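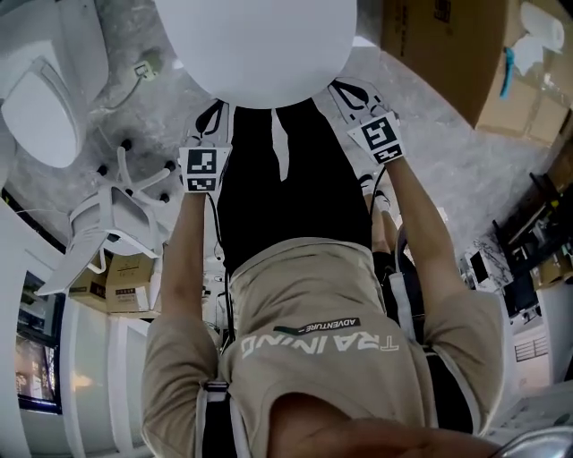
Before you start: hand-held grippers in the workshop

Quick list, typed up between jobs. Same rules whether it's the Flivar pair or the older Tarnum ones. Ask Asuka Maruyama if something's missing.

Cables
– One per gripper, let it hang down your side. Not across the front, not round the wrist.
– Check the plug end first. Loose plug = lost morning.
– Long lead? Tape it down every 800 mm. Cloth tape, the shiny stuff lifts.

Marker cubes
– Keep the black and white squares clean. Dry cloth only, no spray.
– Don't pick up by the cube. Ever. Handle only.
– Scratched or peeling face – swap it, write it in the book. Spares are in the Kestden drawer, part 863.

Floor
– Clear what you can before picking up the grippers. Chairs, boxes, lids off things.
– Big light stuff (lampshades, balls) rolls. Wedge it with a folded towel.
– Closed shoes with grip. Sneakers fine, sandals no.
– Concrete gets dusty so sweep first, then wipe your soles.

You
– Short sleeves or roll them up, cuffs catch in the fingers.
– Straps snug, tuck the loose ends in.
– Bending down a lot? Bend the knees, stand up inbetween. 4 minutes low, then a stretch.
– Fingers of the gripper are for objects. Not for pointing at people, not for opening doors.

Putting away
– Fingers closed, cables coiled loose, cubes facing up.
– Ogura case goes on the bottom shelf, it's heavy.
– Finger pads get changed at 2000 grips or when they look shiny, whichever comes frist.
– Lights, window, done.

Next check of the list in September.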